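The Borough That Voted Twice

Skomley had 2,040 names on its electoral roll in the spring the borough lost its second seat, and by all accounts every one of them had an opinion about it. I spent a week with the old poll books, and I can't remember a happier week's reading!

The trouble began in April, when the returning officer declared a majority of 15 for the Liberal. The Conservatives of Plistow, the harbor ward, swore that a bundle of their votes had gone missing between the town hall and the inn where the count was finished (over supper, naturally).

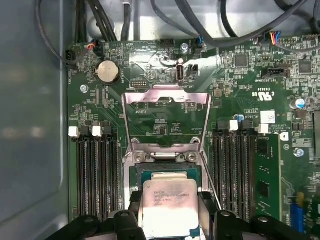
An Intel Xeon processor just above its socket.

A petition followed with 104 signatures, 37 of them in what looks to me like the same handwriting. The judges threw out the result anyway, and the whole borough went back to the polls on Thu 29 October in driving rain. Bands played. The Plistow men marched up the hill behind a brewer's cart, and the ropewalk closed at noon so its hands could vote.

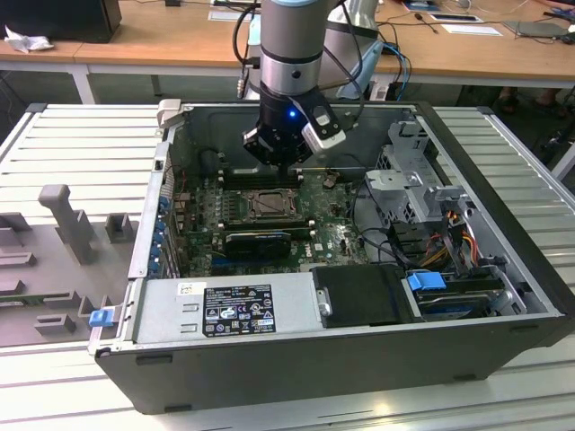 The Liberal won again, by a bigger margin this time, and held the seat for years afterward. What I love most is the expense ledger — page after page of ribbon, ale, broken windows and one drowned hat. The borough paid for the windows. The hat was still in dispute when the ledger ends.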